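Gripper notes, handheld rig and Datovard arm
04/11/2020

Carrying on from the finger comparison. Imani has the other half of the notes in her own book, so anything about the controller side that looks thin here will be in there. I am only writing up what I did on the fingers and the wrist camera.

What is being compared:

Set A — the stock fingers that came with the Datovard gripper. Straight sides, smooth inner face, blunt tip.
Set B — the Gradero fingers, black, tapered to a narrow tip, with a slightly rough inner face.
Set C — set A with rubber sheet glued on. I had given up on these in March and only got them out again for a baseline.

Same gripper body for all three, same wrist camera, same controller settings unless I say otherwise. The controller is the Obi board, old firmware. Imani wants to move to the new one but I asked her to hold off until the finger tests are finished.

Set-up

Jaw opening was checked with callipers before each set. Set B opens slightly wider at the tip than at the root because of the taper. The controller does not know this. It reports the opening at the carriage, so the number in the log is wrong at the tip for set B and right for set A. I have written the correction on the inside cover of this book. It should go in the config file and at present it is not there.

Camera bracket is the second version, with the slot where the first one had round holes. Tilt can now be changed without taking the fingers off. I set it so that both tips show in the lower part of the picture with the jaws fully open. With set A the tips come into view sooner and take up more room. With set B they are slimmer and more of the floor shows between them, which makes it easier to see what you are about to close on.

Exposure locked. On auto it drifted every time a pale object came into view and the dark fingers went to solid black. Locked, there is still some detail along their edges.

Trials on the bench

Started with the usual objects: foam block, small carton, marker pen, tape roll, the steel spacer. Force limit at 40 per cent for everything except the spacer, which was done at the full setting.

Set A. Fine on the foam block and the tape roll. Slipped on the pen when the pen lay at an angle to the jaws, because only one corner of each finger touched it. Carton held but the corners of the fingers left dents.

Set B. Better on the pen at every angle I tried. Held the carton with no dents at 40. The tips flex a little when closed on the spacer and you can see them toe out. Not enough to drop it. I would not want to use them for anything heavier.

Set C. Grips well and then will not let go cleanly. The rubber sticks to the carton and drags it a few millimetres on release. The glue line on the left finger is lifting again as well. No more work on set C.

Trials on the floor

Moved on to floor level after lunch. Approaching a box from above on the bench is easy because the surface is plain and the edges stand out. Marble with veins in it is a different job. The edge finder picks up the veins as if they were object edges and some of them are long and straight enough to beat the real ones.
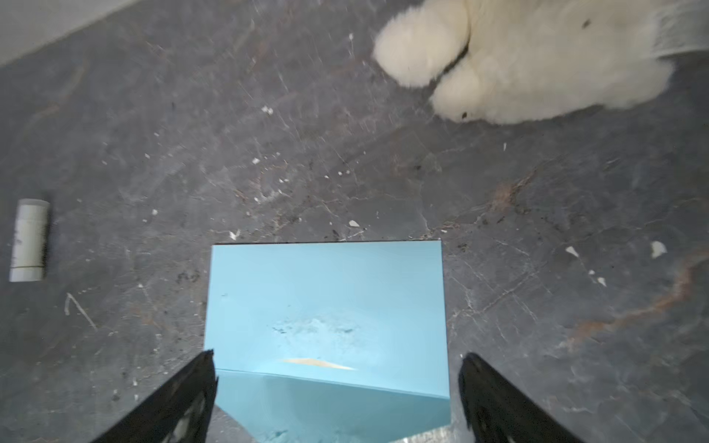 With the threshold at its old value the finder gave a box outline that wandered off along a vein in five passes out of the first eight. I raised it in steps. At 150 the outline stayed on the box for most of the approach and only went wrong in the last part, when the near edge drops out of view and the finder has to work from the far edge and the sides. Above 150 it began to lose the far edge too, so I left it there.

A second problem is scuffs and creases on the object itself. A fold line across a carton reads as an edge, and if the near edge is out of view the finder will take the fold in its place. That puts the estimated centre too far forward and the fingers close on the back half. The box still comes up but it tips as it lifts. I noted three of these with set B and two with set A, so it has nothing to do with the fingers. It needs the depth estimate, or the outline should be fixed from further away and carried forward. I prefer the second. Imani prefers the first. We have agreed to try hers to begin with as the code is half there already.

White flecks on a floor do not seem to matter. They are too small to survive the blur step. I had expected trouble from them and spent some time on a mask that I have now taken out.

Finger results at floor level, same force limit:

Set A — clears the floor badly. The blunt tip has to stop early or it touches, so it grips high on the box. Low boxes are nearly out of reach.
Set B — the narrow tip gets down beside the box without trouble. Grip is lower and steadier. One scrape, my fault, I had entered the wrong floor height.

The scrape took a little of the black off one tip on the outer side. Inner face not touched. I ran a fingernail along it and there is no burr. Carried on using it.

Speed

Tried the approach at three speeds with set B only. Slow and middle were the same as far as I can tell. At the fast setting the picture smears during the last part of the descent and the outline jumps. Closing 2000 ms after the last good outline gave better results than closing on whatever outline was newest. This is a fudge and I would like to get rid of it, but it is in the script for now under the name hold_last. Do not delete it thinking it is left over from testing.

Middle speed from now on.

Controller

The Obi board dropped the connection twice in the afternoon. Both times the jaws stayed where they were, as they should. Error 203 each time. The manual lists it as a supply fault. I measured the supply with the gripper closing and it was steady, so I suspect the connector at the wrist. It has been bent sideways by the new camera bracket — there is not enough room between the slot and the plug. I have tied the cable back with a loop of tape and have had no more errors, though I did not run for very long after that.

The bracket wants another few millimetres of clearance on that side. I will redraw it and send it down with the next lot of prints. While I am at it, the two screws on the underside should be changed to the same size as the ones on top. At the moment you need two keys for one bracket.

Brevgate arm

Only a short go on this. The Brevgate arm takes the same flange so the gripper goes straight across, but the camera cable is too short once the wrist is past a quarter turn. I ran it with the wrist held to a small range. The arm is smoother at low speed than the Datovard one and the picture is steadier for it. It also settles faster at the end of a move. Set B on the Brevgate gave the cleanest outlines of the day, at the same threshold.

Against that, the Brevgate does not like being stopped half way down. It takes a long time to accept a new target after a stop and twice it wanted a full restart. For the floor approach, where I stop and correct often, this is a real nuisance. On the bench it would not matter.

I would not choose between the arms on this much. Needs a proper session with a longer cable.

Where things stand

Set B goes on the gripper and stays on. Set A back in the drawer in the labelled bag. Set C is in the scrap tin, and please leave it there.

Tip correction for set B still has to be put in the config.

Threshold 150 for stone floors. Bench value unchanged. They are two separate entries now and the script asks which one you want at the start. If you press return without choosing, you get the bench value.

Questions for Imani

Does the depth estimate work with exposure locked? It was written when we were still on auto.

Is error 203 in your logs from before the new bracket? If so then my idea about the plug is wrong.

Can the controller take a different opening table for each finger set, or do we have to swap the whole file?

Parts to order

Camera cable, the long one, two of them.
Screws for the bracket, all one size.
One spare pair of Gradero fingers. If the tips wear at floor level we will want to change both together, and the supplier was slow last time.

Added later: went back and closed set B on the carton at a lower force to find where it starts to slip. It held at 30 per cent and slipped at 25, on the bench, with the carton empty. Not tried at floor level. Gripper is parked open and the board is switched off at the wall.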